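Regula Kaufmann wrote most of the working rules for hand-held gripper sessions at Denditz, and she keeps them to 14 clauses. "The first draft had 70," she said on Wednesday. "Operators read the first page and signed the last one."

Clause 1 covers the table. Objects are set out before the operator sits down, and the layout is checked against the task sheet. Clause 2 covers the start position: both grippers in hand, jaws clear of every object, no contact until the start tone. Sessions end at 900 seconds whether or not the task is complete. 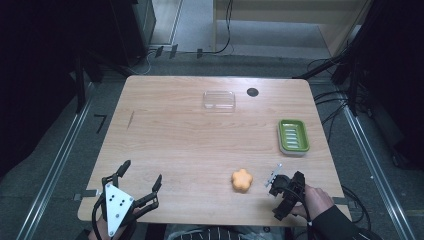
Kaufmann regards transparent objects as the weak point in most written procedures. "People write 'place the dish' and leave it there," she said. Her clause 6 requires clear items to be named as such on the task sheet, with their position given relative to something opaque. A clear plastic dish on pale wood grain, with the grain showing through it, would be logged by its relation to the cable hole beside it. The green soap dish needs no such entry.

Declan Clegg, who audits sessions for Clilliden, agrees on clear items but wants stricter wording on cables. The present text says they must be "routed away from the forearms" - a phrase he calls unenforceable. "Away is not a distance. Give me a number and I can audit it."

Kaufmann has not accepted the change. Table sizes differ between the two sites, she said, and a fixed clearance would fail at one of them. The clause is open until February under change request 1703.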